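Two-arm bench setup: right gripper closes late on plates, left is fine

Asked by Gangadharan Kandasamy
Lirdale workshop, viewed 889 times

I have two small arms on a shared rail at the bench edge, driven from one Memlow controller board. Both run the same pick routine: approach, hover, descend, close. The left arm closes on cue. The right arm starts its close late, and only when the forearm is reaching well out. Near its base it behaves. Firmware is the same on both, and swapping the gripper servos changed nothing.
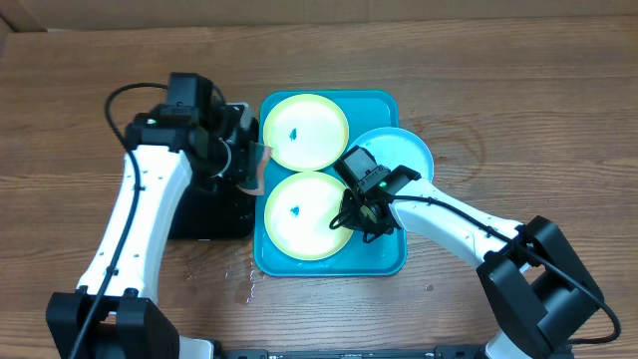
The bus is daisy-chained and each wrist has its own camera on a separate cable. I log position error per joint at every step. On the right arm the wrist error climbs as the elbow opens, then the close command waits for it to settle. The left cable is clipped to the forearm in two places, while the right one runs along the link, over the elbow, and bends into a loop near the base. Could that be enough to cause it? Settle limit is 2,000 ms and I would prefer not to raise it.

2 answers

Houshang Nouri
Yes, it could. A cable crossing the elbow adds a load that changes with the joint angle, and small servos show that as steady error. Test it before rebuilding anything. Unplug the camera, take its cable off the arm completely, run the same reach and compare logs. If the error drops, clip the cable on both sides of the elbow and leave slack at the joint – enough for full travel. If it doesn't, check supply voltage at the wrist under load.

Cempaka Kusuma
Had something like this on a Curnen arm, it was the power supply. Get a bigger one.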